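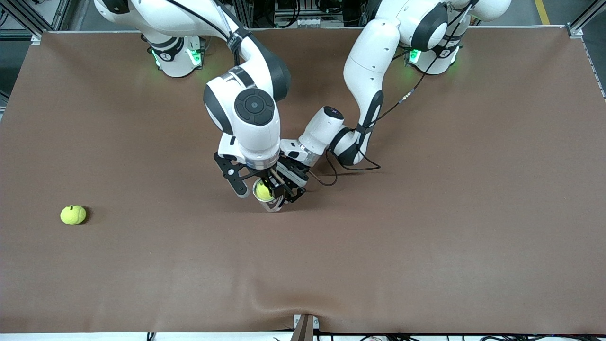
Valteto, Friday, July 9, 2021

Vivex Gremine work table, large top, brown
Reviewed by Ikhsan Halim

The Gremine is sold as a general work table. It ships in two cartons, one for the top and one for the underframe. The top is a single brown slab with a smooth matte surface, 59 inches across on the version reviewed. Vivex also lists a gray top, which I have not tried. List price is $600, delivery extra.

Assembly

The underframe goes together with one hex key, supplied. The top is fastened from below with 9 bolts. The instructions ask for these to be tightened in sequence from the center outward, and the sequence matters. On the first attempt I worked from one end to the other and the last bolt would not start in its thread. Loosening everything by half a turn cured it. The feet adjust by hand, but the lock nuts need a wrench that is not in the carton. Two people should do the lift. Afiq Nasution took the other end and we had the top seated before lunch.

Surface

The finish is the main reason to consider this table. With a desk lamp set low at one end there is very little glare, and small dark parts remain easy to find against the brown. A straightedge laid along both diagonals showed no gap that I could get a sheet of printer paper into.

Cleaning is less satisfactory. Dust wipes off with a dry cloth. Fingerprints need a damp one, and a second pass with a dry cloth to remove the streaks. Pencil comes off with an ordinary eraser but leaves a patch slightly shinier than its surroundings, visible only at a low angle. I left a mug ring overnight and it lifted with dish soap. I did not test solvents. The care sheet rules out acetone.

The surface offers moderate grip. A pad of paper stays put under one hand. A metal ruler slides more than I would like, and for marking out I now put a thin rubber mat under the work.

Edges

A light metal rail runs along the far edge, with the brown surface coming right up to it. Crumbs and filings collect along that line and a cloth does not reach them well. A soft brush does. The edges of the top are only lightly eased, and after a long session of writing I noticed it in the forearms.

Stability

Pushed hard from the side, the table moves a little and settles at once. Front to back it is stiffer. I retightened the frame bolts after the first week and one had backed off by a quarter turn. They have held since.

Compared with the Nyaga

Kurniawati Sinaga lent me her Nyaga table, bought in February, for comparison. The Nyaga has rounder edges and a better cable slot. Its top is glossy, which made close work under a lamp tiring. The Gremine is heavier to move and easier to look at.

Recommended for bench work under direct light. For a desk used mainly for writing, the Nyaga's front edge is more comfortable. Replacement feet are sold separately.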